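4.2 Convergence criteria and the timing of the Groltport union

The Groltport currency area was planned on the assumption that price levels among its members would close before exchange rates were fixed. Dixit's account of the negotiations treats this as settled by the second draft of the treaty. The working papers give a less certain picture. Of the 236 papers lodged with the secretariat, only 15 discuss what would happen if one member met the inflation test and failed the deficit test, and none proposes a remedy.
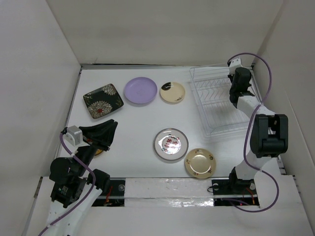

Page last modified: 2025-07-17

The deficit test was borrowed from the earlier Awasthi programme, where it had been applied to provincial budgets. Provinces could rely on transfers from the centre when revenue fell. Members of the union could not, and the treaty offered no equivalent fund. Manju Dixit argues that labour mobility was expected to do the same work, but the wage data in Section 3 show little movement between members before the rates were locked in March.

We re-estimated the adjustment equation using 2363 quarterly observations from the Clerkitz price series. The coefficient on relative unit labour costs keeps its sign in every specification. Its size falls by almost half once energy prices are included — a result that holds when the two smallest members are dropped.
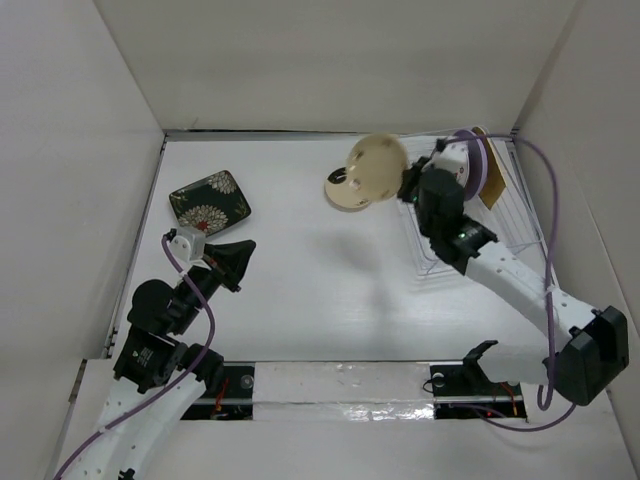

Figure 2. Two robot arms at a white tabletop.

The treaty's authors expected capital spending to narrow the productivity gap within a single budget cycle. Their model assigns each member the same return on new equipment, whatever the skills of its workforce or the size of its firms. Equipment of the kind in Figure 2, with two arms over one tabletop, enters such a model as a single sum of investment, and the labour needed to install and maintain it is left out. The Trillusance survey, which asked firms about training costs separately, suggests that this omission favours the members that already had a large manufacturing sector.

A later fixing date would not have removed the problem. It would have given the poorer members more time to adjust wages while they still controlled their own interest rates. Section 5 takes up the question of whether a transfer fund on the Awasthi model could have been financed from customs revenue alone.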